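Clirard opens its second shop, in Edham, and you're all invited

Jul 11, 2022

For immediate release

Hello! Monique Hervieu writing, from behind a desk covered in paint charts and half a cheese sandwich. I've been told a press release ought to be written as if by somebody else, with me popping up halfway down to say how thrilled I am. I had a go at that and it made me sound like a bank, so I'm doing it as me.

The news is that Clirard, our little paint company, is opening a shop in Edham this Saturday. It's on Maillard Street, two doors up from the baker's, in what used to be the shoe repair place. Doors open at ten and we'll carry on until people stop turning up or the cake runs out.

Anyone who knows our first shop in Beseo will know roughly what to expect: plain shelves, a big mixing counter at the back and somebody who'll talk to you about skirting boards for as long as you can stand it. Edham is a bit smaller but the light is so much better. It faces north, with one enormous window, and colours look like themselves in there (in Beseo everything goes slightly custard after lunch, and we've been apologising for it for years).

We're also launching a new range to go with it, and I'm ridiculously excited. It's called Quiet Greys and there are 34 of them. Yes, I know. My sister asked me how many greys one person could possibly need, and the answer is one, but it has to be the right one, and it's never the same one as next door's. There are warm ones that lean towards mushroom, greenish ones for people with gardens, and a whole family of cool ones that drift off towards blue and violet. Those cool ones took the longest by miles. Too much violet and your hallway looks like a bruise, too little and you've got an office.

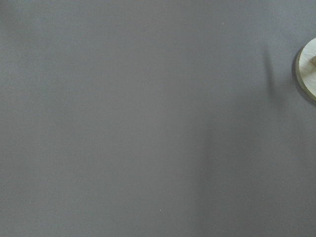 Cool grey with a hint of violet, softer at one side and deeper at the other, and a bit of pale round wood at the edge.

Ginette Deschamps mixed every colour in the range. She started on it in January, in our back room in Beseo, with a notebook, a set of kitchen scales and the radio on far too loud. She paints big boards, carries them from room to room and leaves them leaning against things for days before she'll commit. I've tripped over most of them. I asked her for a few words for the papers and this is what I got:

"A grey changes all day long, so please don't pick one under the shop lights and go straight home with a bucket of it. Take a sample, paint a decent patch and have your breakfast in front of it. If you still like it at teatime, come back and see us."

I did point out that telling customers not to buy paint was a funny thing to put in a press release. She wouldn't change a word.

All the new greys come in a flat matt for walls and ceilings, and most of them in an eggshell for woodwork as well. They're water-based, they wipe down with a damp cloth and you clean your brushes under the tap. We're still working on a version for outside doors, so please stop asking Ginette about it, she's doing her best.

On the day itself we're giving away sample pots to the first 100 people through the door, one each, any colour you fancy. Ginette will be at the mixing counter all morning if you want to bring in a cushion or a bit of old wallpaper and have something matched to it. At 2 in the afternoon I'll be doing a short talk on painting rooms that don't get much sun. It's free and you don't need to book, but there aren't many chairs, so come early if your knees are anything like mine.

We're running a raffle too, with a whole room's worth of paint as the prize, and everything we take on tickets goes to the Edham lending library's roof. They still need £800 to get the scaffolding up and I'd love us to make a proper dent in that.

A few practical bits. There's no parking on Maillard Street on Saturdays, but the market car park is a short walk and the bus stops right by the baker's. There's one step at the front and a level way in through the side gate. Just ring the bell and we'll come round. Dogs are very welcome, although I'd keep them clear of the counter if they're pale and you'd like them to stay that way.

After Saturday we'll be open Tuesday to Saturday, nine till five. Beseo carries on exactly as before, same hours, same wonky awning.

Press are welcome any time from nine on the day, before the crowd (I'm being hopeful). Ginette doesn't like having her photo taken but can sometimes be talked round with a bun. For colour cards, samples or a chat, ring either Clirard shop and ask for Monique.

ENDS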